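Review: Kerden cell setup kit for simulated kitchen work
Posted Tuesday, August 2, 2022

We have run one kitchen cell in simulation since May, and for most of that time it was put together by hand. Joint limits sat in one file, fixture positions in another, and the gripper offsets in a spreadsheet that had been copied too often to trust. Kerden is a setup kit meant to replace all that. It gives you one project for the arm, the furniture around it and the checks you run before a job. Our license came through Grultport, a reseller, and cost $200 a seat for the year. We paid for it ourselves.

Installation

The installer took 29 minutes on an ordinary desktop, most of it spent downloading the fixture library. The library is the weak part of the package. It holds plenty of tables and shelving but only one refrigerator, and the hinge on that one was on the wrong side for us. We brought in our own model instead. The import went through on the second try, after we renamed the door joint to something without a space in it. The error message for that problem says "bad link" and nothing more.

Setting up the arm

This goes well. You load the arm, pick a base point, and Kerden asks for a home pose before it lets you do anything else. We found that annoying the first day and have come to like it. The base offset is typed in or dragged. Type it in. Dragging snaps to a grid that can't be turned off, and the snap left our base slightly off the mark in a way that only showed up when the arm reached for the higher shelf.

The reach check is the main reason to buy the kit. You mark a volume, set a spacing, and it tries a pose at every point. Our refrigerator volume came to 2,000 poses and the first run passed 1,753 of them. The failures were grouped by cause, with elbow contact against the cabinet side listed separately from wrist limits. We moved the base, ran the check again, and most of the elbow failures cleared. The rest were deep in the bottom drawer, and we have left that drawer out of the job.

Doors are handled as fixtures with a state. You tell the project that the refrigerator door is open and by how much, and the planner keeps clear of it. Leave the state blank and Kerden assumes the door is closed, without a warning. We lost an afternoon to that one.

Reaching in between shelves with something in the gripper is the job we test most. Any produce that hangs down past the fingers needs its own clearance, so the carried shape has to be part of the plan along with the hand.

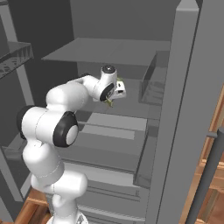
Can Kerden check clearance for a soft or leafy item in the gripper?

It can, as long as you are happy with a stand-in shape. You attach a box or capsule to the hand, give it a margin, and the planner treats it as solid. Nothing bends. For leafy items we use a capsule with a wide margin on the lower side and accept that a few good paths get thrown out.

Upkeep

A simulated cell still needs looking after. Models get updated, somebody shifts a fixture, and a job that passed in one version fails in the next. Kerden keeps a log of every change to the project and will rerun the reach check on a schedule. We have it set for nights. The log is plain text and easy to search. It does not record who made the change, so on a shared machine you will want your own notes.

Gripper offsets are stored with the tool definition, where they belong. Swap the tool and the offsets go with it. The old ones stay in the project until you delete them - check the list now and then.

Compared with Clekusis

We used Clekusis on a trial before this. It has a far better fixture library and its drawing is faster. Its reach check gives you a pass or a fail with no cause attached, and that made it slow work to fix a bad base position. If your furniture is standard and your layout is settled, Clekusis is the quicker way in. We were still moving things, and Kerden suited that better.

The Karpenko add-on

Karpenko sells a calibration add-on that carries the simulated base position over to a physical cell. We have installed it but not used it on hardware, so it gets no rating here. The menus are tidy and the manual is short.

Good: reach check, tool offsets, change log.
Bad: fixture library, grid snap, silent default on doors, error messages.

Rating: 4 out of 5. We have renewed two seats and let the third lapse.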